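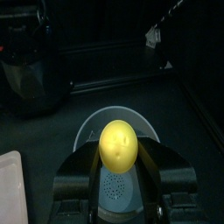

Workshop tips: sharing a bench with a picking arm

We pack small toys at Sukenside, and since November one end of the long bench has belonged to a Ko arm with a two-finger gripper. Sevach, who sold it to us, promised it would "free up the team". I have worked next to it long enough to have doubts about that, and long enough to have picked up some habits that make the day easier. If your place is getting one, these may save you a few bad weeks.

1. Ask what happens to the spare time

Before it arrives, not after. We were told the arm would take the dull part and leave us the interesting part. What we got was the same number of people, one of them now minding the arm, and a higher target. The interesting part has yet to turn up. Get somebody to write down who minds the machine, whether that counts as a proper job, and what gets dropped from the list to make room for it.

2. Time it yourselves

The sales sheet said 2,000 pieces a shift. Our best so far is 1,875, and that was with a person standing by the whole time to refill, wipe and restart. Take a pad and a kitchen timer. Start the clock when you switch on at the wall and stop it when the last box is taped, and include the sulks. Do the same for a person on the same toy. You may find, as we did, that the gap is a lot smaller than the one on the sheet, and on small orders it goes the other way.

3. Give it the easy toys

Ours likes the yellow egg with the little dented face. It is smooth, it is the same all round, and two fingers can pinch it at its widest part without much thought. Anything with ears, tails or a loose tag goes to the human end. We wasted days trying to prove it could do everything. Sort by shape first thing and leave it at that.

4. Pick your bowls with care

Pale bowl, dark bench. The camera on ours finds things better that way, whatever the manual says about "any container". We use round ones with drain holes in the bottom, so dust and crumbs of packing drop through when you lift them and give them a shake. Put tape marks on the bench where the bowl sits. If it wanders a finger's width over the morning you will spend the afternoon wondering why the arm keeps closing on thin air.

Don't overfill, either. A heaped bowl looks like a time-saver and makes more jams than anything else we do.

5. Wipe the fingers

Black grippers hide grease beautifully. A cloth barely damp with warm water and a drop of washing-up liquid, then a dry one, at every tea break, with the machine stopped and switched off properly. No sprays, and nothing scented. We had a run of shiny toys with grey smudges on their cheeks before anyone thought to look.

6. Keep checking by hand

The arm will tell you it has finished. It will not tell you a face is crooked or there's a split down the seam. Pull 40 pieces out of every large order and look at them under the good lamp. Whoever used to do the picking did this without being asked, as part of handling the things, and it never showed up on any job sheet. It does now, at least on ours, after a fair bit of arguing.

7. Rotate the minding

Watching a machine do your old job is more tiring than doing it. Swap every hour. My wrists are better than they were, I'll give it that much, but my neck is worse, and by the end of a long stint I couldn't swear to what I'd been looking at. A stool at the right height helps. So does having something useful to do with your hands, such as folding boxes, as long as you can still reach the stop button from where you're sitting.

8. Learn the small fixes

A call-out from Pukham costs us 295 pounds before anyone has opened a toolbag. The first one was for a loose plug. When the fitter comes, stand next to them, ask what they're doing and write it on a card that lives by the machine. Ours has the restart steps, the list of things we are allowed to touch, and a longer list of things we aren't.

9. Don't let the old way rust

Keep trays, scoops and a clear stretch of bench for packing by hand, and have everyone do a turn at it each week, new starters included. The day the arm stops, somebody will ask how fast you can get the order out without it. I'd like the reply to be something other than a blank look.

Next page: getting label glue off plastic without clouding it.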